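Guides > Workplace > Packing and Returns

How to Bring Two Robot Arms Onto a Returns Bench (and Keep Your Crew Happy)

By Colm Foley
261 shares | 14 comments

If your shop sends out travel goods, you already know where the hours go. They go into the returns bench. Cases come back half zipped, umbrellas come back in every state of fold, and somebody has to pick up each one, look it over, close it and put it in the right bin. We did that by hand at Trillik for years. In July we put a two-arm cell on the bench, and I've been so excited about how the job has changed that I wanted to write up the whole setup for anyone thinking about the same thing.

You don't need an engineer on staff for this guide. You do need a patient crew and a manager who'll let the first couple of weeks be slow.

Step 1: Write down what people do now

Before you touch the robot, stand at the bench with a notebook for one full shift. Ask people to talk while they work. You'll hear things that never made it into the training sheet, like which zippers stick and which straps have to be tucked before the lid will close. Our crew gave me 40 separate notes, and I still go back to them.

Step 2: Pick your first items
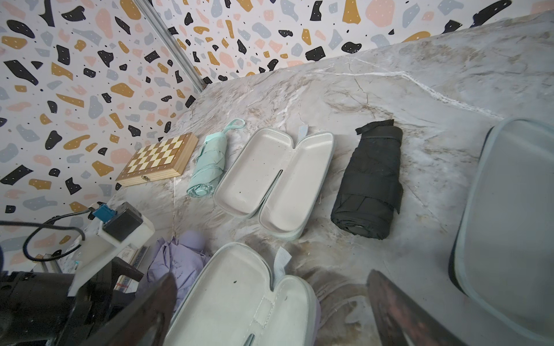 Start with things that hold their shape. Soft goods are the tough part of any returns job, and it's tempting to save them all for later, but put a few in early so that everyone sees where the limits are. The two clamshell cases with the mint trim are a good starter item, opened flat so you can check the inside of both halves. A rolled and strapped umbrella is a fair second choice. The crumpled lavender one is a whole different animal, and I'd keep that kind with a person until the rest of the routine feels steady.

Sort your list into "arm," "person" and "ask." The "ask" pile matters most in the early days. Let the people who do the work decide what goes in it.

Step 3: Teach the grip

Our arms learn from a person guiding them through the move, so the folks who were best at the bench became the teachers. I love this part! Someone who has handled returns for ages knows just how hard you can squeeze a shell, and you can watch that know-how turn into a training session.

Go slowly here:

- Run the same item over and over before you swap to a new one.
- Keep sessions short. Ours are capped at 2 hours, then the teacher trades off.
- Write down misses as well as good runs.
- Change the starting position often.
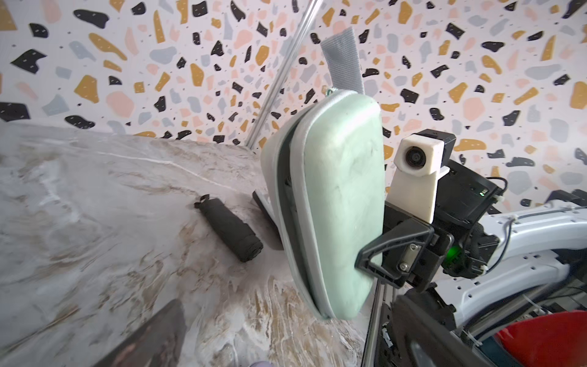 Mint-green case held upright at its lower right edge, strap loop at the top.

Strap loops deserve their own note. They flop around, and they can end up between the fingers and the shell. We call a clean hold a "Gratis" on our log, after the outlet brand that sends us the most cases, and a snagged strap gets marked "Chu." Use whatever names your crew will remember.

Step 4: Bring in the second arm

One arm can pick and place. Two arms can share an item, and that's where the bench really opens up — one side can steady while the other works. Give each arm its own teacher at first and have them talk out loud to each other, the way two people do when they carry a couch.

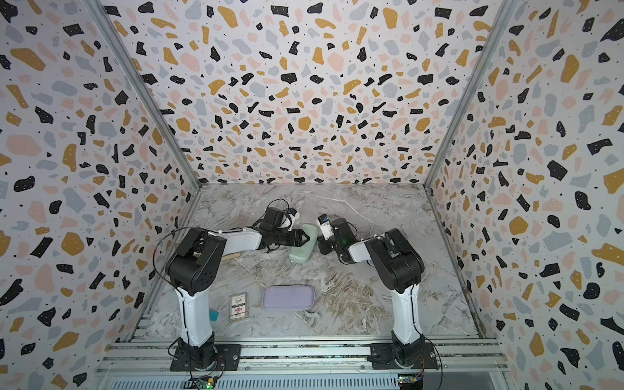
Plan on the handoff taking longer to teach than anything else on your list. We spent 6 shifts on it, and I'd do the same again. If a pair of teachers gets frustrated, stop, move to a simpler item, and come back after lunch. Tired teaching shows up in the log the next morning.

Step 5: Rewrite the jobs before the rumors start

Please don't leave this one until the end. People will wonder what happens to their hours, so tell them early and put it in writing. At Trillik the bench roles became three: teacher, checker and repair. Repair is new. We never had time to replace a zipper pull before, and now a case that would have gone in the scrap bin can go back on a shelf at Lotis, our resale store.

Pay moved up for teachers, and I'd push hard for that wherever you work. They're doing skilled work. There's also less reaching and twisting in a shift, and two of our longest-serving packers told me their wrists feel better for it.

Some things got harder. Checking is quieter than packing, and people missed the chatter, so we turned the checkers' table to face the bench.

Step 6: Mix it up

Once single items go well, put several on the counter close together, with straps and zippers in the way.
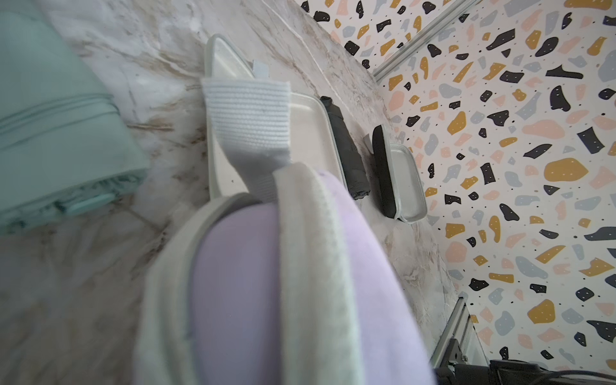
Mixed items: white tray with a woven strap over its edge, dark gray folded umbrella beside it.

Let the checkers choose the mix. They'll pick meaner combinations than you would, and they enjoy it. Keep the "ask" pile going too, and read through it together at the end of each shift. Ours is shorter than it was in July, though umbrellas still make up most of it.

Next month I'll post the log sheet we use, with the crew's latest changes.

We use cookies to remember your reading preferences. Accept | Manage settings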